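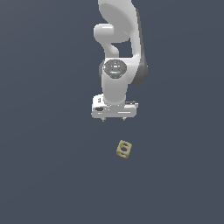 How long does the cell demo at the Gajewski open day take, and do you need to book?

The full demo runs 22 minutes with questions after, and you sign up for a slot at the front desk when you arrive.

Posted by fenwick_t

Thanks. Has anyone here been to one? I run a small packaging line and my boss wants a report on whether the trip is worth a day. I care more about how they set up jobs than about the arm itself.

Posted by oddparity

I went in August. The format was a talk, then simulation on a big screen, then the same job on the floor. The simulation part is the useful one. They load a single part, plan a top-down approach, and let you ask for changes. The part in our session was a small open cube with round holes in the faces, set down at an angle to the gripper. Two-finger parallel grip, plain gray surface, nothing else loaded.

The presenter was Abilio Iglesias. He knows the planner well and answers what you ask.

Posted by Bruldale_Mike

I was at the same one and thought the simulation was the weak part. One cube on a bare surface tells you very little. No bin walls, no neighboring parts, no clutter. Any planner can find a grasp there. I asked for a full bin and was told it was outside the program.

Posted by oddparity

It was outside the program because the program was about grasp selection. An open cube is harder than it looks. With holes in the faces you lose a lot of contact area, and if the pad lands over a hole you are gripping on a thin rim. Turn the cube in plane and the wrist has to match that angle before it descends. He showed the contact patch for each candidate. I have not seen other vendors do that in a public session.

Posted by Bruldale_Mike

He showed the contact patch as the software computes it. Rigid fingers, rigid part, one friction value. I asked where the friction value came from and it was a default. On a molded part with any release agent left on it, that number is wrong.

Posted by kestrel_cell

Agree on friction. For what it's worth, they ran 152 trials on the floor cell before the open day and had the log out on a table next to the coffee. Two failures, both listed as slips at lift. Nobody in my group except me picked it up. Ask for it at the desk if it is not out.

Posted by Bruldale_Mike

Did the log say whether the part pose was randomized?

Posted by kestrel_cell

Rotation yes, position within a small square. Tilt no. The part was always flat on one face. So your point stands for bin work.

Posted by fenwick_t

This is helpful. We would be picking from a flat belt, one part at a time, random rotation. No bins. Part is a vented plastic housing, so the holes question is relevant.

Posted by oddparity

Then it is close to your case. Two things to ask:

1. Whether the approach height can be set per part. Ours started well above the cube and the descent was a good share of the cycle.
2. Whether the grasp angle is limited by the cable on the real arm. In the simulation there is no cable, so the wrist turns farther than it might on the floor.

Posted by Bruldale_Mike

Add a third: bring your own CAD file. They loaded one for a visitor from Droltalau after the last session. It took a few minutes to mesh. I still think the public demo is too easy, but that part I would drive back for.

Posted by fenwick_t

What file size did they accept? Our housing is heavy on detail.

Posted by kestrel_cell

The sheet at the desk said to simplify first. Strip the text and small fillets, keep the vent holes. The grasp planner uses the outer faces and the openings — it ignores anything inside.

Posted by oddparity

Next one is at the Wornport building, upstairs in room 122. The parking lot is behind the loading dock and the sign is easy to miss.

Posted by fenwick_t

Signed up. I will bring the housing, a stripped STEP file and the friction question, and post the cycle times when I have them.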